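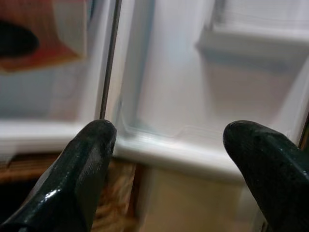 Short Fiction

The Fridge Door Problem

The log for Masholm began in October, when Khrystyna-Mariia Demchenko wrote "fingers open, nothing held" and drew a line under it. The door shelves were moulded white plastic with rounded lips. To the wrist camera one pale edge was much like another. She had 903 close-ups of them, and the planner still judged the depth of the lower lip seven millimetres short.

She changed the exposure and ran the approach again. The tips stopped ahead of the lip. She entered the gap, moved the tool centre point and saved the file as Prerero, the name of a street she had once lived on.

Her brother rang at half past nine to ask whether the kitchen could be used for cooking yet.

"One hob is clear," she said.

"Which one?"

She checked. "Not the one with the big pot."

The left arm drew its current through a supply rated well above the load. At cycle 2841 the wrist joint reported a fault code that the manual listed as reserved. She wrote to Cheung, who had sold her the joint. Cheung replied that reserved meant reserved.

She lowered the acceleration limit and moved on to the counter trials. The pink object went on the plastic cup, and the left gripper was told to close on it at minimum force. 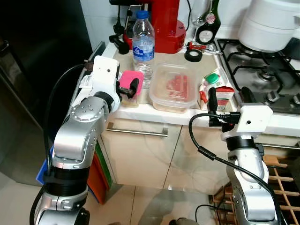 Counter Trials

Grip current held at 783 milliamps. She let the timer run and did not touch the keyboard. The right arm had no task assigned and kept its position by the carton.

At midnight she opened the log and typed the current, the force setting and the joint temperature. Under remarks she put: "Brother may have the front burner." Then she queued the fridge door again.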